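Opinion > Automation > Teaching by Hand

Let the Slow Operators Teach

By Daranee Nuchit

Most of the talk about teaching robots by demonstration is about volume. A team says it has 2000 runs of a task and another team wants to know how soon it can have more. I have spent enough time holding the controls to think this is the wrong thing to brag about.

When I started at Gruscombe, the target was 200 runs of a task before anyone looked at the result. The task was table clearing, with two arms driven by remote control. I was fast and proud of it. I would swing in, grab the rim of a plate at whatever angle I happened to arrive, and go. The arm that learned from me did the same, except that it had no idea when to give up on a bad angle. I had been fixing my bad approaches with small twists at the last moment, and those twists were different every time.

Nicanor Paredes, who ran the other station, took much longer over each run. He stopped above the plate. He opened the fingers all the way before he went down, every time, even when half open would have done. His numbers looked poor on the weekly sheet and he was asked about them more than once. When we finally trained on his runs alone, the arm was easier to predict and easier to correct. I would take his set over mine today.

I don't claim that proves much. It was one task and one lab. Wenceslao Saavedra, who used to manage our schedule, still argues that a large pile of messy runs beats a small pile of clean ones, because the mess teaches recovery. He has a point about recovery. A policy that has only seen perfect approaches will be lost the first time it comes in crooked. But recovery can be shown on purpose. You start the arm in a bad spot and bring it back, slowly, and you label the run as what it is. That is different from hoping that a tired operator's mistakes will add up to a lesson.

There is also the matter of what the operator sees. People who drive the arm while standing next to the table use their own eyes, and their eyes know things the wrist camera doesn't. I think every operator should spend part of each shift driving from the wrist view only. It is unpleasant at first. A plate turns into a pale oval, the rim is hard to judge, and a second plate under the first may be no more than a strip of color. If you can't tell from that view where to put the fingers, you have no business expecting the arm to learn it from you.
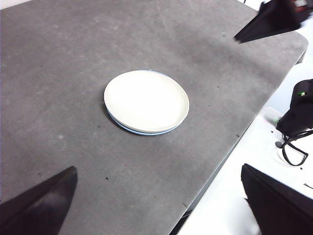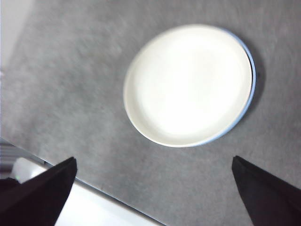 Plates on the gray tabletop, from the wrist, with the fingers open.

My other complaint is about pay. Some shops pay by the run. Pay by the run and you will get short runs, and the arm will learn to hurry from people who were hurrying. Pay by the hour, keep the shifts short, and let operators throw out their own bad work without having to explain it to a manager. Gruscombe made that change in October, and I was allowed to delete whatever I wanted from my old set. I deleted most of it.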